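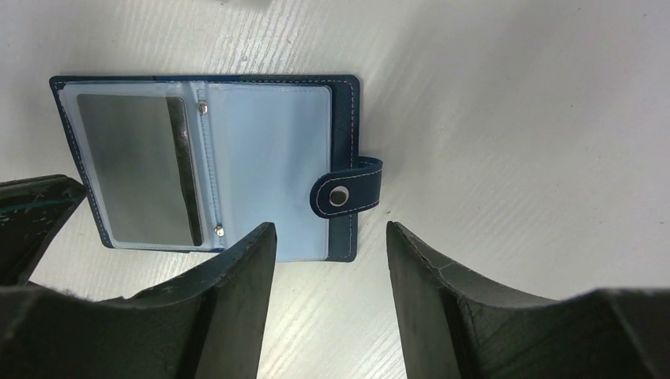
Chapter 4
Paper, Ink and Size: What You're Buying When You Buy a Print

I bought my first art print when I was a student, and I bought it wrong. It was a travel print of the harbor at Erardale, I loved the blues in it, and I never once looked at the size. When the tube came I unrolled a thing so wide it covered my only window! So let's begin with size, before we get anywhere near paper.

Print sellers usually give you two measurements. One is the sheet, the whole piece of paper from edge to edge. The other is the image, the part with ink on it. If there's a white border, the second number is smaller, and that's the one your eye will care about once the print is on the wall (your framer will want both).

Then comes the paper. A shop like Wallner in Okcombe sells the same picture on three stocks, and the prices can look a bit random until you've held them. Thin stock curls. Heavy stock lies flat and takes a frame well, but it creases badly if you roll it too tight. I still have a Nutine print with a dent in one corner from my own thumb, and I think of it every January when I clean the glass.

Last is the edition. A print marked 31/218 is one of 218 made, and an open edition has no limit at all. We'll spend most of this chapter on that, with a long stop at signed copies and what the pencil numbers do to the price.

Before you read on, take any print you own and measure it twice, sheet first and then image. Write both down. You'll need them for section 4.1.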